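From: Zdenka Petkov
To: Brernness house repair list
Date: 03/07/2022
Subject: Re: Rings on marble hearth and sill, reseal or refinish?

Lâm Ninh wrote:

> Hello all. We bought a house on the north side of Nimville last
> year. It has a marble hearth in the front room and a marble sill
> under the big window in the kitchen. Both are brown with light
> veins and both look original to the house.
>
> The hearth is dull in the middle and has a dark patch near the
> left corner where the last owners kept a plant. The sill has pale
> rings all over it. I tried dish soap and then a paste of baking
> soda and neither one changed the rings. A neighbor told me to use
> vinegar and I have not done that yet.
>
> We had a quote from Haddad for $2310 to hone and polish both
> pieces in place and seal them. That is more than we wanted to
> spend this year. My questions are:
>
> Are the rings stains or something else?
> Will a sealer cover them?
> Is the dark patch going to come out?
> Is this a reasonable job for someone who has never worked on
> stone?
>
> Also, one vein in the hearth catches my fingernail. Is that a
> crack?
>
> Thanks,
> Lâm

Lâm,

Please do not use the vinegar. Marble is mostly calcium carbonate and any acid eats it. Vinegar, lemon juice, wine, soda, tomato sauce and a good many bathroom cleaners all do the same thing. Your rings are almost surely etch marks, left by the bottoms of glasses or jars with something sour on them. An etch mark is damage to the polish. There is nothing in the stone to clean out, so soap and poultices have no effect on it.

The quick check is to tilt your head and look across the sill toward the window. If the rings are dull where the rest is shiny, and the color of the stone is the same inside and outside the ring once you wipe it with a damp cloth, they are etches. If they stay darker when the whole sill is damp, they are stains.

A sealer will not cover them. The kind sold for marble soaks in and slows down oil and water. It leaves the surface looking as it did before. There are coatings that sit on top and do hide dullness for a while, but they scratch, they yellow, and the next person has to strip them. I spent two weekends taking one off a bathroom vanity and would not put one on anything.

For the sill I would try it yourself. It is small, it is at a good working height and if the finish comes out a little uneven the daylight will hide a lot. Buy a marble polishing powder, the kind with oxalic acid and a fine abrasive. I know I just told you to keep acid away from it. The powder is made for this, and you keep it wet and moving and rinse it off. I used the Grolico powder on ours. Wear gloves and eye protection and open the window.

This is how I did it:

Wash the sill with a neutral stone cleaner and let it dry overnight.

Tape plastic over the wall below and the wood trim at both ends. The slurry gets everywhere.

Pick the least visible 9 inches and do a test there first.

Put down a spoonful of powder, wet it to a thin cream, and work it with a white felt pad. I used a drill on low. By hand works for a single ring, but you will be tired.

Stop after a couple of minutes, wipe, and look. Repeat if needed. Most of my rings took 3 rounds. Two needed more and I can still feel one of them.

Rinse with plenty of clean water, then dry with a towel.

If you can feel the ring clearly with a fingertip, powder alone will not be enough and you have to go down with diamond pads first and come back up through the grits. That is where I would stop and pay somebody. It is easy to leave a dish in the stone that you see every time the light is low.

On the hearth, the dark patch is a different problem. Under a plant pot it could be water, or iron from a stand, or just the dirt and minerals from years of watering. Leave it uncovered and dry for a few weeks before you do anything. Mine was plain moisture and it went away on its own by the end of April with the pot moved to the porch. If it is still there after that and looks brown or gray, try a poultice of white paper towels soaked in 12 percent hydrogen peroxide from the beauty supply store, covered with plastic and taped down for a day, then uncovered and left to dry out fully. If it looks orange, it is rust, and that needs a product made for rust on marble. The ordinary rust removers from the hardware store are acid and will etch a big rough circle.

About the vein. Run a fingernail across it in both directions. If both sides are at the same height and you only feel a shallow groove, it is a natural seam where the vein is softer than the stone around it and has worn down. Brown marbles with white and cream veining do this a lot, and the thin forked veins are the worst for it. If one side sits higher than the other, or if a drop of water disappears into the line, treat it as a crack and have it looked at before anyone runs a heavy machine over it. When you get quotes, it helps to tell people what kind of stone you have, because "brown" covers everything from nearly gold to nearly black. Mushroom and taupe tones with pale branching lines are the type I mean:

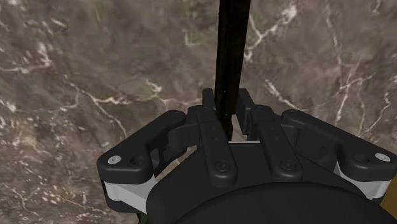 Brown marble (computer rendering), white and cream veins running on the diagonal.

As for the Haddad quote, I can't say if it is high without knowing the size of the hearth. Ask them to break it into two prices. A lot of what you pay for is the setup, the masking and the trip, so dropping the sill may save less than you hope. Also ask whether they mean a honed finish or a polished one. A honed hearth is satin, it hides new etches much better, and it takes fewer steps. Ours is honed and I prefer it. Baoshan Dai had his entry hall honed a couple of years back and may want to comment on how it has held up with boots and road salt.

Whichever way you go, put the sealer on last and give the stone at least 4 days to dry out before it goes on. Wipe off everything that has not soaked in by the time given on the can. I left it too long once and it dried to a sticky haze that I had to remove with more of the same sealer and a lot of rags.

After that, daily care is a soft cloth and water, or a little stone cleaner. Use coasters on the sill, and put felt or cork under any pot that goes back on the hearth. Skip the baking soda too. It is not an acid but it is gritty enough to take the shine down if you rub hard.

I have most of a tub of the powder left and two unused felt pads. You are welcome to them if you can pick them up. Write to me off list.

Zdenka

--
Brernness house repair list
Please trim quoted text when you reply.
To leave the list, send a blank message with "unsubscribe" in the subject line.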